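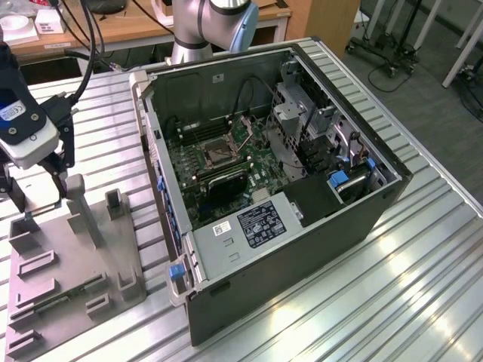
**What should you do with an old desktop computer that still works?**
Wipe the drive, keep the power cord with it, and take it to a refurbisher or an e-waste depot. It shouldn't go in the kerbside bin.

## Old towers get another go at Millarix

2023-11-26

BUTENT: The office computer, long presumed to have gone to its reward, has been found on a workbench in Tomaszewski Street with its side off.

Refurbisher Millarix has taken in 344 desktop towers since March, most of them from offices that have moved to laptops and would like their cupboards back. The machines are opened, checked, stripped of whatever is past saving and, where there's enough left to be worth the bother, put back together for sale or donation.

Demand has been better than expected for a product whose chief visual appeal is that it fits under a desk. Schools want them for typing. The Brikonow neighbourhood library wants them for the catalogue, which has been running on a computer that takes 4 minutes to wake up and then asks for the date.

The processor gets a fair bit of attention. Pins in the socket are fine, numerous and unforgiving, and a single bent one can turn a sound machine into a heavy grey box with good ventilation. Chips that come out are kept in a holder beside the case, a system introduced after one went through the wash in a shirt pocket. It came out very clean. 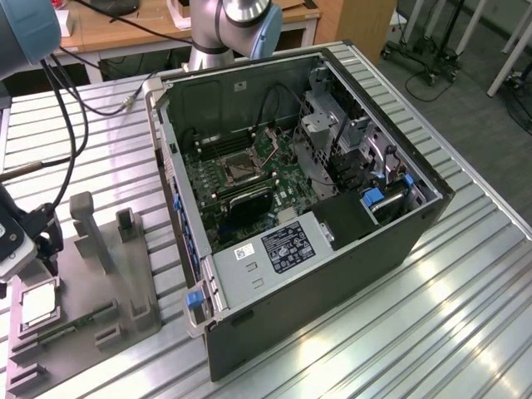
*Socket open, load plate up: a tower on the bench, its processor in a cradle at left.*

Memory is the other regular job. Plenty of donated towers turn up with less of it than their owners remember buying, and two sticks from one machine will often end up making a respectable computer out of another. Sticks that fail their test go in the recycling tub, along with a growing collection of screws that belong to something.

Millarix says the older business models are the easiest to work on, having been built in an age when someone expected the lid to come off. Coloured latches show where to pull, and drives slide out of their cages without a fight. Newer and slimmer machines tend to need a heat gun, a guitar pick and a quiet word.

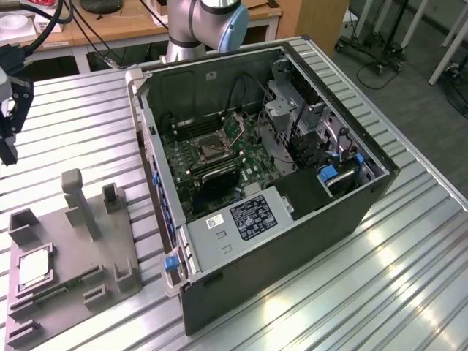

Dust remains the great leveller. Towers that spent years on carpet arrive felted on the inside, and the workshop asks donors to give the vents a once-over with a vacuum brush before dropping anything off. Stickers, sandwich crumbs and passwords taped to the front should also be removed.

Complete desktops are accepted at the Tomaszewski Street roller door, with a limit of four per visit. Monitors are not being taken until March, when the shelf holding the current ones is due to be replaced by a stronger shelf. Printers are not being taken at all, and Millarix asks that people stop leaving them there overnight.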